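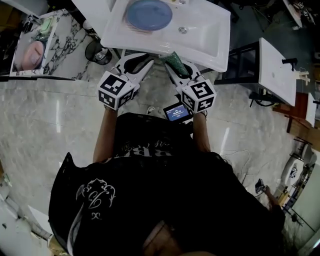 February, 4:40 pm

Glaze notes, batch 2516. Third go at the Caruso blue and I'm finally getting somewhere!! Opened the kiln after lunch with Colleen leaning over my shoulder, and the first tile out made us both go "ooh" – deep blue, breaking to a rusty brown on the ridges, no pinholes at all on the top shelf.

Bottom shelf is a different story. Of the 16 tiles in the load, three crawled pretty badly (the ones with the Rollby slip underneath, naturally) and one has a bubble the size of a lentil. Nazareno thinks the slip was too dusty when we dipped. I think I put it on too thick, and I'd rather test my own mistake first, so next load gets the same slip, thinned, two coats.

Recipe change from last time: cobalt down a hair, rutile up a hair, everything else as on the card taped inside the cupboard. I sieved it twice and let it sit for 13 hours, mostly by accident (went home, forgot, came back). It went on so much nicer! Keeping that.

Firing: slow start, hold at the top for 16 minutes, then lid shut and hands off. The old controller still reads high compared to the cones. Cosimo has the manual somewhere, ask him again.

Cleaned out the big bucket and there's roughly 53 ounces of the blue left, lid on, labeled, on the left under the window. Please don't top it up with tap water, Lacey, I know it looks thick – it's meant to look like that.

To do:
thin the Rollby slip
order more cones
grind the drips off shelf two
try the blue over the speckled clay, one cup only, waste tile underneath

Cups are drying on the rack, handles still a bit soft at five.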